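Setup and maintenance of the paired hand-held grippers

Project report, part 3
Parveen Ranasinghe

3.1 Purpose

This part covers how the two hand-held grippers were set up for the cloth handling work, and how they were looked after during the project. The choice of garments and the scoring of results are dealt with in part 4.

3.2 Checks before a session

Each gripper was checked on the bench first. The jaws were opened and closed by hand over the full range, and any stiffness was noted in the log together with the side on which it was felt. The pivot screws were then tried with a hand driver. A screw that turned was taken out, cleaned, refitted with thread lock and left overnight.

The finger pads were wiped with a damp lint-free cloth. Solvent was used once, in January, and left one pad slippery, so it was dropped from the procedure. Pads were replaced when the ribs had worn flat at the tip. The spares came from Vanhove in bags of 29, of which we used 7.

3.3 Jaw alignment

Alignment matters more with cloth than with solid parts. If one pad sits ahead of the other, thin fabric rolls between them and slips out. We closed the jaws on a strip of paper and pulled it by each end in turn. Where one end came free more easily, the pad on that side was shimmed. The left pad of the Stonitz gripper needed this twice. The Bakach gripper did not need it.

3.4 Cables

Cable faults caused most of the lost time. Of 594 recorded runs, 68 had to be repeated, and roughly half of those were put down to a connector working loose when the wrist was turned. The plug was given a strain relief made from a cable tie and a short piece of sleeve. The cable was also given more slack, at the cost of it sometimes crossing the work – a loop that lies on the cloth can be picked up with it.

3.5 Check on the work surface

After the bench checks, both grippers were tried on real clothing. Shorts and a knotted tie were used because they differ in thickness and in the grip they need. 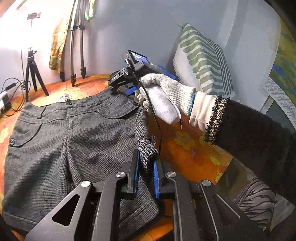
Figure 3. Both grippers in use over the shorts and tie. The ribbed pads of the nearer gripper face each other across the end of the knot.

The bench check was repeated at the end of each day. Fluff from the fabric collects around the joints and was brushed out with a dry paintbrush. Compressed air was avoided as it drives dust further into the pivots.

3.6 Remaining faults

The Stonitz gripper still has slight play in the outer left arm. A new bush has been ordered through Skestau but had not been fitted when this part was written.

Related items
Part 2: Choice of equipment
Part 4: Garments and scoring
Appendix B: Maintenance log
Appendix C: Spare parts list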